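## Section 2: Setting up the Trorden for a family

You have the display on the wall and it is more or less level. If it isn't, go back to Section 1. We'll still be here.

This section covers adding the people in your house, building a school morning, and deciding what the Trorden should do when the whole plan falls apart before sunrise. Set it up in the evening, with the children asleep or at least behind a door. Anyone over the age of seven who sees the setup screen will want a turn.

### Before you start

Have these handy:

- the Wi-Fi password, including which letters are capitals
- the setup code from the card in the box (it's under the foam)
- your school's bell times
- a parent's phone with the Mistard app installed and signed in

**Note:** The Mistard app and the Trorden must be on the same network during setup. A guest network doesn't count, even if it's your guest network and you are the only guest.

### Adding people

1. Tap **Household**, then **Add person**.
2. Enter a first name or nickname. Names longer than the button will be shortened, so Ifigeneia Rallis, who wrote most of this section, has spent the testing period as "Ifigen."
3. Pick a color. Each color can be used once. If you have more than one child who wants purple, settle it before you open this screen.
4. Choose **Grown-up** or **Kid**. Grown-ups can change wake times. Kids can look at them.
5. Set a four-digit PIN for every grown-up. Do not use a birthday. They know your birthday.
6. Tap **Save**, and repeat until everyone is in.

Pets can be added as people. They can't be assigned chores, though the button is there and we know about it.

**Caution:** Deleting a person also deletes that person's checklists, stars and history. There is no undo. An angry sibling with your PIN can do this in under a minute.

### Building a school morning

A morning is made of blocks. Each block has a name, a length and an owner. When a block's time is up, the Trorden chimes and shows the next one, whether or not anybody has found the other sock.

1. Tap **Mornings**, then **New**. Call it something dull, like "School."
2. Set **Out the door**. This is the time the car moves or the bus comes. It is a different time from the one when you begin shouting about shoes.
3. Add blocks backward from there. Start with coats and bags, then teeth, breakfast, getting dressed, and finally waking up.
4. Give each block an honest length. The default for getting dressed comes from Gaurav Mishra, who has two boys and an optimistic nature. Double it.
5. Choose a chime. "Brook" is gentle and can be slept through. "Goat" can't.
6. Decide what lives on the grab list. These are the things that have to leave the house with a person: lunch, drink, library book, the form you signed last night and will never see again. Put them all in one spot near the door and type the name of that spot into **Grab from**.
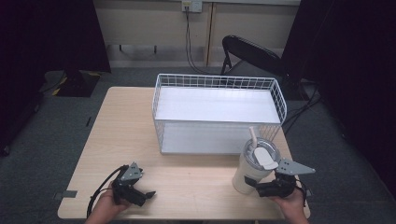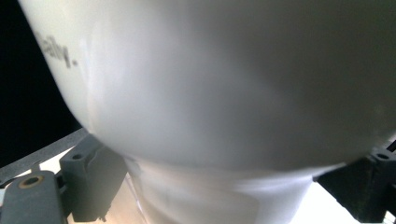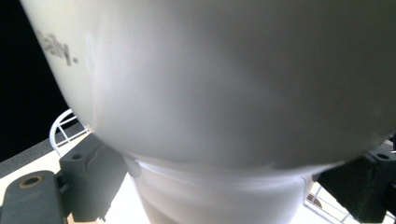
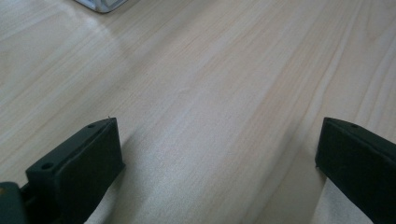
7. Assign the grab list to somebody. If it belongs to everyone, the recorder will stay behind on the very day of the recorder concert.
8. Tap **Test run**. The Trorden plays the entire morning at high speed, chimes included, so warn the dog.

**Note:** You can store two different mornings for each kid. Most families use one for regular days and one for days with early band. If you alternate between two homes, each home's Trorden keeps its own set. They can share a grab list through Mistard.

### Late starts and closings

Tap **Mornings**, then **Changes**. From there you can connect the alert messages your school sends out.

1. Turn on **Read school alerts** and approve the request on the parent's phone.
2. Type in the number or address the alerts come from. Copy it from an old message. Guessing will get you the dentist.
3. Under **Late start**, choose how the blocks should move. **Slide** pushes everything back equally. **Stretch** makes breakfast longer, and somebody may even eat it.
4. Under **Closed**, choose **Silent** or **Announce**.

**Caution:** *Announce* does what it says, at the time the alert arrives, on every Trorden in the house. Dionysis Petridis chose it for his family and reports that all three children were awake and in boots well before daylight. He now uses *Silent*.

If the alert is taken back, which does happen, the Trorden restores the original morning and puts a yellow bar across the screen. It will not break the news to the kids for you. Sofia Stefanou has asked for this feature in writing more than once.

### Stars and other bribes

Stars are off when the Trorden ships. To turn them on, go to **Household**, tap a kid, and switch on **Stars**.

- A finished block earns one star by default.
- Grown-ups can give extra stars or take them away. The log shows who did it.
- A reward can cost whatever you like, but the counter for each kid stops at 400. Spend some before then.

Do not promise anything alive as a reward.

### If the morning doesn't run

**The screen shows yesterday.** Check the time zone under **System**, then restart.

**The chime is missing.** Somebody has found the volume slider on the left edge. Lock it under **System > Buttons**.

**A block won't end.** It's been paused. Tap and hold the block, then choose **Resume**. If it's always the teeth block, this is no longer a technical issue.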